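Bath & Vanity Board > Storage and Cleaning > Cleaning cloths in the vanity, yes or no?

tileandtrim
Posted in January
9 replies

We're fitting out the bathroom in a place we let to long-stay guests. The vanity is a white one with panel doors, and I want to keep the cleaning cloths in it so whoever wipes down the counter doesn't have to walk to the hall closet. My partner says cloths in a closed cabinet under a sink go sour and we should hang them on a rail. There isn't much wall for a rail. What do people do?

pans_and_pails
I've kept mine under the sink for years. Dry cloths only. Used ones go straight in the wash. If you put a damp one in there you will smell it by the next morning.

Lagman22
Rail, every time. A closed cabinet with a trap and two supply lines in it is the dampest box in the house. You can say dry cloths only, but guests won't read your note. Mine didn't. I had a stack go gray at the bottom and had to throw out the lot.

tileandtrim
The guests don't do the cleaning, we do. So the dry-only rule would hold. It's more a question of whether they pick up damp just from sitting there.

mo_halvard
Depends on the cabinet. Some have a solid back and some are cut out around the pipes. If yours is open at the back you get air moving and it's fine. Put them on a shelf or in a wire basket and keep them off the cabinet floor. That also saves them if the trap drips.

Lagman22
A wire basket helps, I'll give you that. I still wouldn't.

JCabrera
Jericho Cabrera here, I do bathroom refits and I have opened a lot of vanities. Most of the sour ones had a slow drip at the trap that the owner hadn't noticed. Run the faucet for two minutes with a dry paper towel under the joint. If the towel is dry, your cabinet is dry enough for cloths. If it isn't, you have a plumbing job and the cloths are the least of it.

The type of cloth matters more than people think. Flat microfiber dries fast and stacks small. The thick knitted ones with a waffle texture hold a lot more water and take most of a day to dry through. They're good on doors with raised panels, though, as the ridges of the knit get into the beveled edges where dust sits. I wipe panel doors from the top down and then go along the grooves with a folded corner. Plain water and a drop of dish soap. Don't spray the door, spray the cloth.

pans_and_pails
Agree on spraying the cloth. I ruined the bottom edge of an Isell door by spraying it every week. The liquid ran down the molding and sat there, and the paint lifted.

Lagman22
Which is an argument for flat doors.

tileandtrim
Too late for flat doors, they're in. I did the paper towel test this morning and it stayed dry. The back is open around the pipes, so it sounds like a basket is the way to go. We've got the reddish-brown waffle knit cloths, so I'll make sure they're dry all the way through first. Pictures from the place, including the big white basin with the chrome drain, the cloth up against a paneled door, and the vanity:
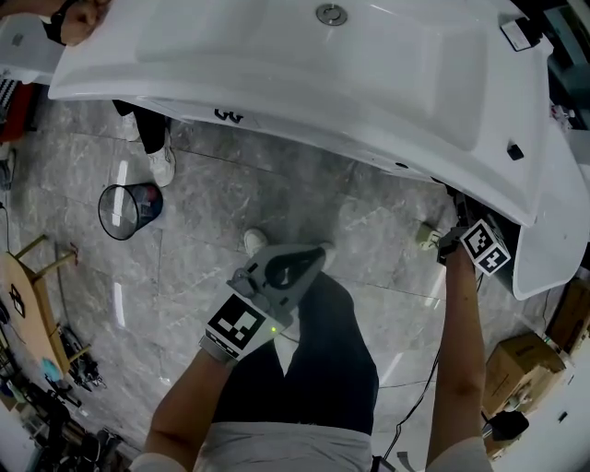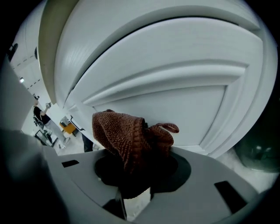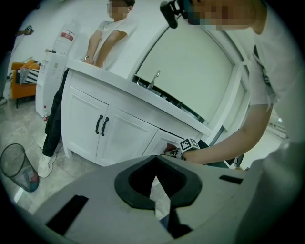
So the plan is one basket for the clean cloths on the side away from the trap, and the used ones go out with the towels. I'm also going to move the toilet paper out of there to make room. One more question while I'm at it – what is everyone using on the basin? I had a bottle of the Ombridge cream cleaner and it left a haze that took three rinses to get off.

mo_halvard
Cream cleaners are slightly abrasive and I wouldn't use one on anything glossy until you know what it's made of. If it's acrylic, dish soap and a soft cloth. Dry it afterward or the water spots will show. The chrome wants drying too.

JCabrera
What mo said. Use a separate cloth for the basin and keep it separate. Soap residue from a basin cloth will streak a painted door. I buy two colors so I don't have to think about it.

Lagman22
And hang the basin one on a rail.

tileandtrim
Fine, I'll put one hook on the inside of a cabinet door for the basin cloth. That's as close to a rail as you're getting. I'll post again in a month and say if it smells.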